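Why Does Coffee Smell So Strong?

Have you ever come down to the kitchen in the morning and known, before you even opened your eyes all the way, that a grown-up had made coffee? The smell goes up the stairs and under doors and right into your nose while you are still in your pajamas! So let's find out where it comes from, because it's a longer trip than you might think.

Coffee starts out as fruit. It grows on small trees in warm places, and the fruits are called cherries, though they aren't the kind you'd put on a sundae. Inside most of them are 2 seeds, snuggled together with their flat sides touching. Those seeds are what we call coffee beans (they aren't really beans at all, but the name stuck a long time ago).

If you sniffed one of those seeds fresh from the fruit and dried in the sun, you might be disappointed. It's pale green and smells a bit like hay, or like peas. The big change comes when the seeds are roasted. They tumble around in a very hot drum, and the sugars and other things inside them begin to turn brown, just the way bread does in your toaster. As they brown, they make hundreds of new smells, some like nuts, some like caramel, and some like smoke.

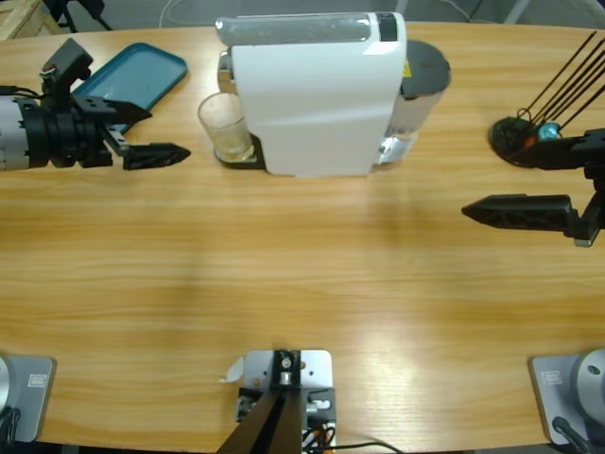
A capsule coffee machine with a glass under the spout.

Now, a smell is made of teeny tiny bits, much too small to see, that float off into the air. When you breathe in, some of them land high up inside your nose, and your nose sends a message to your brain that says, "Coffee!" Hot water helps those tiny bits escape, and so does grinding, which breaks each bean open and lets out smells that were trapped inside.

Try it yourself! Ask a grown-up for 4 whole coffee beans. Sniff them first, then put them in a small bag and crush them with a rolling pin. Sniff again. Which smell was stronger? You can do the same thing with a cinnamon stick or a few mint leaves, and then see if someone in your family can guess which is which with their eyes closed.

Written by Rhonda Chan for the Penry Kids' Kitchen Science pages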